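Community room

A community room is a shared indoor space kept for meetings, classes and small gatherings. In Australia most are run by a local council, a library, a school or a neighbourhood house, and are hired out by the hour or set aside for regular groups. The term overlaps with meeting room, activity room and, in older buildings, supper room.

Layout and furniture

Most community rooms are a single open space with a hard floor, which is easier to sweep and mop than carpet. Furniture is chosen so that it can be shifted by one or two people. Tables may be fixed-leg or folding, and are often mixed in size where they have been bought or donated at different times. Chairs are commonly moulded plastic or padded vinyl. Bright colours such as orange, green and blue were popular in the 1970s and remain common.

A bench or counter usually runs along one wall, often under the windows, and serves as a place for bags, handouts, an urn or work in progress. Rooms with a sink on this bench are preferred for craft and cooking groups.

Ceiling and lighting

Suspended ceilings are usual in rooms built or refitted since the 1960s. A metal grid hangs below the structural ceiling and carries lightweight panels, which lift out to give access to wiring and ducts. Light fittings are made to the same module as the panels, so that a rectangular fluorescent fitting takes the place of one or more of them. Many fluorescent fittings have since been changed over to LED. A dark grid against white panels is less common than an all-white ceiling, but is found in both public and commercial buildings.

Printed programs

Classes held in a community room are generally advertised on a printed program, folded to fit a rack or letterbox. Headings are set in a coloured band and the sessions are listed beneath in small type, with times, fees and contact details. A typical print run for a suburban house is 200 copies a term. At Sondidside, where the program was edited for many years by Mỹ Ngô, the run reached 2000 when copies were delivered to every household in the district.

Although most bookings are now made online, the paper sheet is still left out on tables and taken home by people attending.
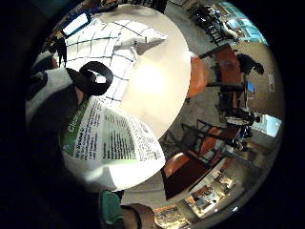

Use and hire

Rooms are let in blocks, commonly with a minimum of 3 hours for private functions. Regular groups pay a lower rate and may be given a cupboard. The maximum number of people is set by floor area and exits and is displayed near the door; 60 is usual for a medium-sized room without fixed seating.

Hirers are expected to wipe down tables, stack chairs and take their rubbish with them. Wim Peeters, in a short history of the Trnka Street rooms, noted that chair stacking was the most frequent cause of complaint between groups sharing an evening.

See also

Community centre
Neighbourhood house
Suspended ceiling
Adult education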